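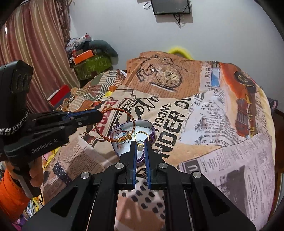

Trying Out the Hand-Held Grippers
Group 7: Shu-fen Hsueh, Tien-fu Ho, Lai-ching Lui

Our project was to review a pair of hand-held grippers as if we were deciding whether the school should rent them. We picked jewelry for the hard part of the test. Rings and bracelets are tiny, shiny and love to tangle, so we figured they would show us the limits fast!

What we liked
The ridged blue pads are great. With the fingers nearly closed you can pinch a thin gold ring and hold it over a heart-shaped tin, and it feels so precise. Tien-fu got the hang of it in one evening — I needed until Thursday. Using two at once is the most fun, one for the ring and one for a wire bracelet.

What was harder
Thin cords. They slide under everything, and our wrists got tired after 70 tries.

Our rating
Shu-fen gave it a 9 and Lai-ching an 8 (she wants a lighter handle). We would all happily use them again in December for the sewing box test.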